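Ticket 785: Rental listing keeps merging with somebody else's dryer
Status: Open, again
Product: Surach shop manager, web version
Opened by: shop owner, vintage clothing

09:40
I sell secondhand clothes through a Surach storefront. Since the June update, every item I save picks up the shipping weight of the item saved before it. A silk scarf is currently listed at the weight of a pair of ski boots. A customer in Skarkach was quoted 98 dollars to receive it and wrote to ask if the scarf came with a person.

Tried so far: logged out, logged in, cleared the cache, used the other browser, cleared that cache too. Same weights.

10:15
Support bot suggested I restart my router. Restarted my router. The scarf has not lost any weight.

11:05
Some progress. If I type the weight, click into the title field and then save, it sticks. If I type the weight and save straight away, it reverts. I have 700 listings and would prefer not to click into 700 title fields, though I'm told the wrist is a muscle group.

11:30
Bulk edit looked promising. Exported the spreadsheet, corrected the weight column, uploaded it. Message: "19 rows updated." Which 19 is apparently between Surach and its conscience. The import log is blank, and the Download Log button downloads a second blank log.

13:20
Turned off the Girkila postage plug-in, as the help page advises. Weights now save correctly. Postage labels no longer exist. Turned the plug-in back on. Labels return, and so do the ski boots.

So it's the plug-in, or it's the way the form talks to the plug-in. Both companies have a help page saying it's the other one.

14:10
Duplicated a draft to see if copies inherit the problem. They do, and the copy also changed its category from Outerwear to Small Appliances, subcategory Dryers. This explains the ticket title. The word "rental" I can't explain, the form filled that in and won't let me edit it.

14:25
Draft is "Green print jacket, stand collar, knotted closures," weight entered as 1 lb 6 oz, saved as 11 lb.

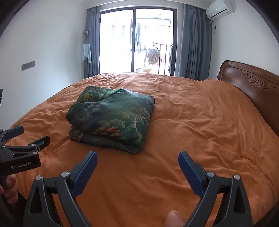
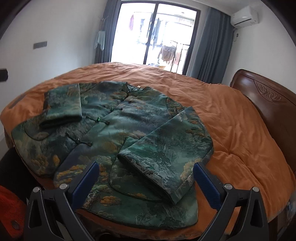
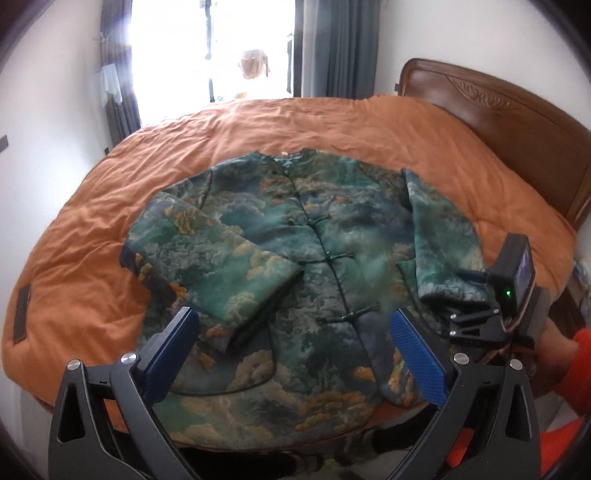 14:50
Reply from Jurić, Surach support: Thanks for the detail, the title field trick helped a lot. The plug-in reads the weight when the cursor leaves the box, and since the update the Save button fires before that happens, so it sends whatever it had last. Please press Tab after typing the weight until we patch it. Your 19 rows were the ones with no plug-in postage attached. I've reported the dryers separately.

15:05
Tab works. Leaving this open for the other 681.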